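From: Mazandarani
To: trarker-users list
Date: 2022-01-18
Subject: Re: Trarker hand kit on a two-arm robot, worth the money?

Replying to the question from the Kivdale address, quoted below. I left the whole thing in so people reading the digest can follow.

> We are looking at the Trarker hand kit for a robot that already has
> two arms. Right now it has plain two-finger grippers. The job is
> taking soft goods off a shelf and putting them in a tote, and the
> grippers do badly with anything that lies flat. The quote we got
> from Vurau is 1,286 for each hand, and the service plan is extra.
>
> Three questions for anyone who owns a pair:
> 1. How long did it take to fit them?
> 2. Do they pick up thin, soft items from a flat shelf?
> 3. Is the service plan any use?
>
> We don't need speed. We need it to run for a shift without a
> person standing over it.

We bought our pair from Vurau in September and have used them most working days. The quote you have is the same price we paid per hand. Check whether yours includes the wrist adapters. Ours did not, and the order sat until we added them.

1. Fitting

The mechanical part took us one afternoon for both sides. The software took four days. The manual says the hands are found on the bus as soon as they get power. Ours were not, until we set each one to its own address with the small configuration tool. Both hands ship with the same address. This is mentioned in the release notes for the tool and nowhere else that I could find. Do one hand at a time with the other one unplugged and you will save yourself two of those four days.

Give the cables more slack than the drawing shows. The drawing assumes the wrist only turns as far as the default limits. If you open the limits up, as we did, the cable on the outside of the wrist gets tight before the joint stops. We added 11 cm on each side and secured it to the forearm.

Redo the tool weight and center of mass in your arm controller before you do anything else. The hand is a good deal heavier than a two-finger gripper, and our arms sagged at full reach until we entered the new values.

2. Thin, soft items

Yes, with limits. Padded things are fine. Anything with enough body to be pinched from the sides comes up well. Thin fabric lying flat is still a problem, and I would not buy the kit for that alone.

We ran a test of 102 picks with soft padded items on an open shelf, reaching down from above. 91 were good on the first try. The other 11 were all misses on the first try. In most of those the thumb came down on top of the item when it should have been beside it. The default grasp brings the thumb in late, after the fingers have touched. If you load the wide preset and lower the closing force, the thumb gets there sooner and slides under the edge. That preset is not on by default and the name in the menu is different from the name in the manual, so look for the one with the largest opening.

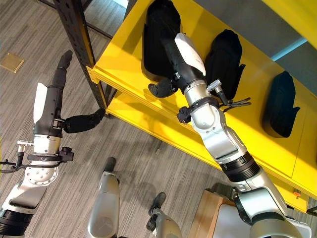

Item spacing matters more than I expected. With a hand's width between items it works. When they touch, the fingers tend to bring the neighbor along. We changed how we load the shelf and did not try to solve it in software.

Dark items on a bright shelf are easy for our vision setup. The same items on a dark shelf gave us bad edges, and the hand went in off center. That is a camera matter and you can't blame the kit for it, but you will run into it at the same time, so plan for it.

One more on this point. The fingertips pick up lint. After a few days of handling fabric the grip gets worse, and a wipe with a damp cloth brings it back. We do it at the start of each shift.

3. Service plan

We took it for the first year. It covers one inspection at 2,000 hours and replacement of finger tendons. We have not reached the inspection yet. We had one tendon go on the left hand, index finger. Vurau sent the part in six days and we fitted it ourselves with the video they provide. Without the plan we would have paid for the part and waited the same six days. I would take it for the first year and look again after that.

On running a full shift alone: we have not done it. Our longest stretch without anyone stepping in is a bit over three hours, and what ended it was a dropped item the robot kept trying to find. If you need the whole shift, ask Vurau for a loan pair before you sign. They offered us one for two weeks and we turned it down, which I regret, as the address problem would have come up before we had paid.

I can send our grasp settings file to anyone who wants it. It is for firmware 3 only. Please write to me off list, the attachment is too big for the archive.

Mazandarani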